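Limance teaches household tasks to its robot by hand

1 June 2021

The small company Limance has started a new round of teaching for its table robot, which has the name Eso. Since last week the staff show each task by hand before the robot tries it alone. The work is done on the second floor of the Mensah building, where the company moved in after the winter.

The method is easy to explain. A person takes a gripper with two fingers, holds it by the handle and does the job with it, for example to pick up a toy and put it in a box. A camera on the gripper records what the fingers do and what is before them. Later the recordings are given to a learning program, and the program tries to find out how the hand should move when it sees a similar table.

Until now Limance made its lessons by remote control. The operator sat at a desk with two joysticks and looked at a screen, and the arm moved on the other side of the room. This gave good material, but it was slow. One operator could finish nine good lessons in an hour, and after lunch usually fewer, as the joysticks make the hands tired.

"With remote control you always think about the machine," says Kofi Nyarko, who leads the teaching group. "With the gripper in your own hand you think about the toy. I notice it in my shoulders when I go home."

The group wants to collect 200 lessons for every task on its list. For the first task, which is clearing toys from a table, 100 of them were already checked on Monday evening. The check is done by a second person, who watches the recording at half speed and decides if it can stay. A lesson is thrown out when the fingers leave the view for too long, when the toy falls, or when the person stops in the middle to think. The last reason is the most common one among new people.

What to do with small mistakes is still a question in the group. Some want only clean recordings. Nyarko prefers to keep a part of those where the first grip is bad and the person corrects it, so that the robot also learns how to save a bad start. For the moment these recordings are stored in a separate folder and will be tested later in the summer.

Everybody who teaches gets a short training of one morning. The first rule is to approach slowly and open the fingers wide before they come near the object. The second is to keep the wrist quiet. People who cook a lot are often good from the beginning, Nyarko says, while people who play computer games were better with the joysticks. One colleague from the accounts office came only to look and was asked to stay for the whole afternoon.

The fingers are dark green and do not stay nice for long in this work. Pale dust sits on their inner faces, and the pad of the left one is worn, with a lighter, frayed upper rim. For the people this is no problem, but the group is careful with it in another way: a worn pad can hold an object differently than a new one, and then the same movement does not give the same result. The date of every pad change is therefore written in the lesson book.

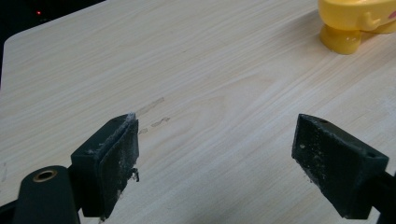 Remote control stays for some tasks

The joysticks are not going to the cellar. Limance keeps them for tasks where a person cannot stand comfortably next to the table, and for the moment when the robot works alone and gets stuck. Then an operator takes over for a few seconds, brings the arm to a better place and gives the control back. Such a rescue is also recorded and can be used as a lesson.

There is one more difference between the two ways. By remote control the lesson is made with the real arm, so it is certain that the arm can reach every position. A human arm is more free. In the first days of the new method some people turned the gripper in a manner that Eso cannot repeat, and those recordings were of no use. Now the program compares each new lesson with the limits of the robot and gives a warning on the same day.

The software for this comparison comes from Trekgate, a partner of the company since its first year. Trekgate also keeps the recordings, at present 615 from all tasks together, including older ones made with the joysticks. The two firms have agreed that faces and voices are removed before anything is stored.

In July the robot will have its first longer test without help. It will clear toys from a table it has not worked at before, in a different room and with other light. The toys will be put out by somebody outside the teaching group. Nyarko does not want to promise a result. He says he will be satisfied if the robot opens its fingers at the right time and does not push the toys to the floor.

After the test the group wants to begin with folding small towels. For that task two grippers are needed, one for each hand, and the second one has been ordered.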